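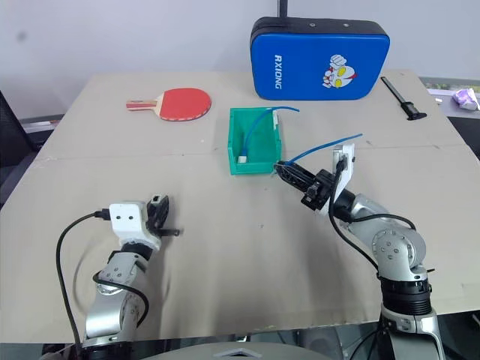 Figure 11. Right gripper holding the blue cable beside the green bin. Left gripper empty.

Home | Manuals | Cadano | Downloads | Contact
Print this page | E-mail this page

11. Showing the Cadano a new task

If you have come straight from the chapter on safety and first power-up, welcome, and well done for reading them in order. By now both arms should wake up without complaint, and the handles should make them move the way you expect. In this section we teach the pair something useful. We'll put a loose cable in a small open bin, a task most workshops can set up from whatever is in the nearest drawer, and one that teaches you a good deal about your own hands along the way.

There are two ways to show the Cadano a task. You can drive it from the Uchida handles, with your hands on the handles and the arms copying you, or you can take hold of the arms themselves and lead them through the motion. Please read both parts before you choose. Most people end up using the handles for nearly everything and hand-leading for the fussy bits near the edge of the table, and that is a perfectly good way to work.

11.1 Getting the table ready

1. Clear enough space in front of the arms for both grippers to come down without meeting anything. A little clutter toward the back or sides is fine, provided you leave it alone once you start. The paddle and the upright blue case in Figure 11 are well away from the bin, and that sort of distance is what you want.

2. Cover the tabletop if it is hard or shiny. Cardboard sheets do very nicely. Lay them flat, push the seam closed, and tape down any corner that wants to curl. A fingertip that meets bare steel at speed is an expensive fingertip.

3. Set the bin in the middle, within easy reach of both arms. Test this with the handles before you go any further: bring the left gripper to the left rim, then the right gripper to the right rim. If either arm has to stretch out nearly straight, slide the bin closer.

4. Mark where the bin sits with two small pieces of tape at the corners. You will be moving it on purpose later on, and you'll be glad to have a home position to come back to.

5. Look at the cables that run down the outside of each arm from the gripper mounts. Each one needs a generous loop. Bend the elbow as far as you plan to use it and look again with the arm in that position. A loop that hangs nicely with the arm at rest can pull tight when the arm reaches forward.

CAUTION: Never tie the gripper cable down to the arm to tidy it up. The connector will work loose, usually late in a long session, and you may lose the whole batch.

6. Put the cable you are teaching with on the table. Choose one with no power in it, and make sure that neither end is plugged into anything. We like a colored cable on a plain surface for a first try. You can bring in a black one later, when you know the task is recording well.

11.2 Starting the recorder

7. Open Ollier on the control computer and choose New Task. Give the task a plain name that you will still understand in May if you are setting up in winter. "Cable into bin" is a good name. "Test new final" is a name we have all used, and we have all been sorry.

8. Type one sentence saying what the arms are to do. Write it the way you would say it to a helper standing next to you: "Pick up the cable and put all of it in the green bin." Keep the same sentence for every take of this task. If you change your mind about what you want, start a new task with a new sentence.

9. Check the head view on the screen. You should see the whole bin, both grippers in their rest positions, and a fair stretch of table on either side. If the bin is half hidden behind a gripper, change the rest position now. Changing it halfway through a batch means that the first half and the second half begin differently, and the training run will not thank you for it.

10. Leave the rate and file settings alone the first time through. They are listed on page 232 for anyone who needs them.

NOTE: Ollier keeps every take until you delete it yourself. You can't spoil earlier work by recording a bad take after it, so please don't be nervous about pressing the button.

11.3 Driving with the Uchida handles

11. Sit down, get comfortable, and rest your elbows if you can. A chair that is too low will have your shoulders up around your ears before the first batch is done.

12. Move the handles to match the arms before you squeeze the enable grips. The lights on the handles turn green when they agree closely enough. If you squeeze while a light is still amber, that arm simply stays put.

13. Press the left pedal to begin the take, and wait for the tone. Start moving after the tone ends.

14. Bring one gripper down to the cable with the fingers open. Come in slowly over the last hand's width. Pinch the cable a little way back from the connector so the fingers close on the cord, where the grip is even, and never on the plug itself.

15. Lift until the cable clears the rim, move over the bin, and lower your hand before you let go. Dropping from high up looks quick and clever, but a cable has its own ideas about where it would like to land, and a loop over the side is the usual result.

16. If there is a loop over the rim, fix it. Take hold of the cable just outside the bin, as close to the rim as you can without bumping it, and guide the slack over and in. Use whichever arm is on that side. Small corrections like this are good teaching, and you should leave them in the take. A robot that has only ever seen perfect drops has no idea what to do about a poor one.

17. The idle arm should wait, empty, off to its own side and above the table. Try not to let it wander. When we are thinking hard with one hand we tend to drift with the other, and all of that drifting gets recorded just as faithfully as the work.

18. When the whole cable is inside the bin, open the gripper, lift straight up, return both arms to rest, and press the left pedal again to end the take.

CAUTION: Do not pull on the cable to straighten it if any part is caught. Open the fingers first, then see what has snagged. A hard pull can tip the bin and will strain the wrist joint. If an arm does something you didn't ask for, release both enable grips. The arms will hold where they are.

11.4 Leading the arms by hand

Some people never take to the handles, and there is no shame in it. Leading by hand is slower but wonderfully direct, and you can feel through the arm when the fingers touch something.

19. In Ollier, choose Lead by Hand and pick one arm. We recommend one arm at a time for everyone, however many hands you have free.

20. Support the arm under the forearm before you confirm. It will go light as the motors let go, and it may sink a little. Keep your fingers off the joint rings and out of the elbow.

21. Move the arm from behind or from the side so that your own arms stay out of the head view as much as possible. Open and close the gripper with the button on the pendant. Please don't pry the fingers apart with your hand.

22. Go through the same steps as before, ending at the rest position. Hold the arm there until you hear it lock, and only then let go.

NOTE: Ollier can replay a hand-led take with nobody touching the arm, and it will save the head view from the replay in place of the first one. Put the cable back exactly as it was before you do this. If the replay misses the cable, throw the take away and try another.

11.5 How many takes, and how different

For a first trial, record three takes, stop, and watch all of them from start to finish. It feels like a waste of time, and it has saved us whole afternoons. You will see straight away if the bin is out of view or a gripper is waiting in the wrong spot.

Once you are happy, carry on to 200 takes for the full batch. You don't need to do them in one sitting, and we would much prefer that you didn't. Stop for a drink when your pinches begin to get sloppy. Between takes, change things gently:

- Lay the cable down in a fresh shape each time, sometimes bunched up, sometimes stretched out.
- Slide the bin a little off its tape marks, and now and then turn it.
- Begin some takes with the cable already partly in the bin and one end hanging out over the rim.
- Swap which arm does the work if the cable is lying nearer to the other one.

Leave the lights, the table cover and the head position as they were.

11.6 Keeping or deleting a take

After each take Ollier asks Keep or Delete. Keep it if the cable ended up in the bin, even if you fumbled on the way. Delete it if the bin tipped over, if you reached in to help, or if the pedal was pressed so late that there is a long stretch of nothing at the end. For anything in between, choose Keep and add a flag. You can sort the flagged takes together afterward, when you are fresh.

When the batch is complete, press Close Task and wait for the check mark before shutting down. Copy the folder to your second drive. If the check mark does not appear, leave the computer on and go to section 14, Recorder Messages.

Continue to section 12, Training and First Run.

Print this page | E-mail this page

Clesterico uses cookies to remember your language and the last manual page you read. Accept | Change settings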